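Cedgate Delays Ballasberg Multiplayer Update, Opens Saturday Test to All Owners

Cedgate today announced that the multiplayer update for its PC strategy game Ballasberg will be released in November, later than first planned. The studio needs the extra time to fix a fault that drops players from long matches and, in some cases, damages the saved game.

The fault was found during a closed test with 200 players. Matches lasting longer than 30 minutes could fall out of step between the host and the other players. When the host then saved the match, the file would not always load again. Single-player games are not affected.
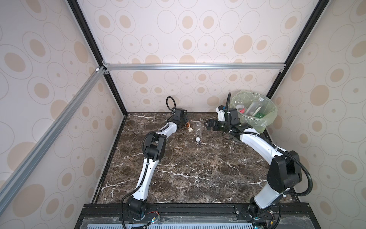
Ritva Vainio said the studio had looked at shipping the update on time and patching it later, but did not want people to lose a campaign they had spent a week on. The fix changes how the game checks each turn, and every map has to be tested again with it in place.

An open test will start on Saturday at noon. Anyone who owns Ballasberg on PC can join by choosing the "multiplayer test" branch in the game's settings. The download is 900 MB. Players should back up their saves before switching – test saves will not carry over to the finished update.

The test includes the four-player river maps, the new lobby and the first version of cross-region play. Ranked matches are turned off for now. Servers for the test are run by Rekex, which also hosts the studio's forums.
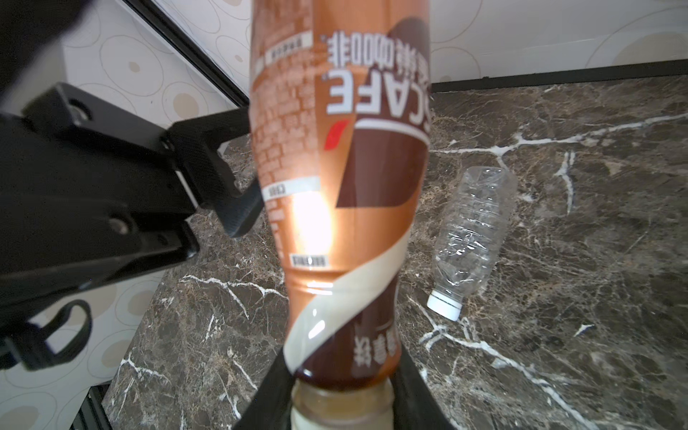

Tuulikki Leinonen wrote on those forums that she would take a late update over a broken one, but asked that the old direct-connect option stay in for people who play at home on one network. Cedgate has confirmed that it will.

The finished update will be free to all owners. It adds 12 multiplayer maps, a replay viewer and support for player-made maps built with the Juntunen editor. Maps made in the current version of the editor will need to be opened and saved once before they can be used online.

Known problems and daily server times will be posted on the Ballasberg forums during the test.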